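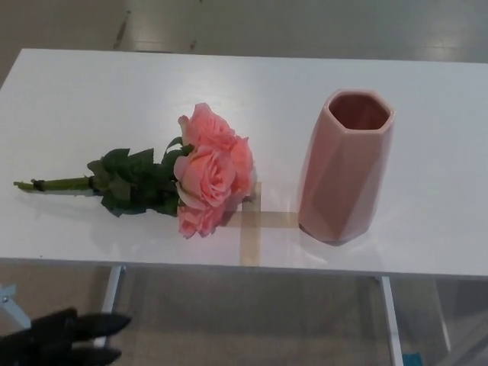 Home | Local | Business | Schools | Outdoors | Obituaries

Rendolville workshop members teach a home-built arm to arrange flowers

By Colleen Arsenault
February, 7:40 a.m.

RENDOLVILLE – A robot built by members of the Modwood shared workshop is being taught to pick up a bunch of roses and stand it in a vase, a job its builders say has proved harder than anything else they have tried with it.

The machine is the work of Yaqin Xiao and Garnet Doucette, who began it in Xiao's garage and moved it to Modwood when it outgrew the space. It has been in the workshop for 6 months. Parts have cost $1,319 so far, most of that for motors and a replacement power supply. The two split the bill.

The flower task uses a glossy white table, a bouquet of pink roses tied near the end of the stems, and a faceted pink vase. A cross of masking tape on the tabletop marks a reference point for the person setting up each run. The black gripper has to close on the stems, lift the bouquet, turn it upright and lower the cut ends through the opening of the vase.

"Blocks were easy. We had blocks in a weekend," Xiao said. "A bouquet is heavy at one end and it droops. If you grab it in the wrong spot, it swings."

Xiao, who repairs dental equipment for a living, said the arm made 66 attempts in its most recent round of tests. She and Doucette moved the roses and the vase a little between runs so that the arm could not rely on a single memorized path. The vase ended up with flowers in it 55 times.

Most of the misses came at the rim, she said. The stems spread slightly when they are lifted, and one or two catch on the edge. In a few runs the gripper took hold too close to the leaves and the bunch rolled as it came up.

The first version of the gripper had hard plastic fingers. Doucette replaced them in the fall with fingers that have a softer face, and he has since reprinted the wrist bracket twice. The second reprint fixed a wobble that had been throwing off the last part of the motion.

"I blamed the software for three weeks," he said. "It was a screw hole."

The table surface has also caused trouble. Overhead light reflects off it and can confuse the camera, mostly in the late afternoon when the lights are on and sun comes through the bay door as well. The pair now do their testing in the evening. Xiao said a matte cover would be simpler, but she would like the arm to cope with an ordinary table.

Monique Guérin, who manages Modwood, said the project has drawn interest from other members, including two who have started a smaller arm of their own. Members using the main room are asked to stay behind the line on the floor while the robot is powered, and one of the builders must be within reach of the stop switch. Guérin said there have been no injuries and no complaints apart from one about noise.

"The old fan was loud," she said. "They changed it."

The workshop, in the former Leitner building, is open to members from 8 a.m. to 10 p.m. A monthly membership covers use of the printers, the wood and metal benches and a storage shelf. Larger projects such as the robot pay an added fee for floor space.

Xiao and Doucette said they have no plans to sell the machine. They intend to post the drawings for the gripper and bracket once the parts list is cleaned up, and they are looking for a used arm to build a matching left side. With two arms, Doucette said, one could hold the vase steady.

The next thing they want to try is a single stem.

Modwood will hold an open evening later this month, starting at 6:30 p.m., and the robot is expected to be running. Visitors do not need to register. Children must be with an adult.

Last updated: 11:15 a.m.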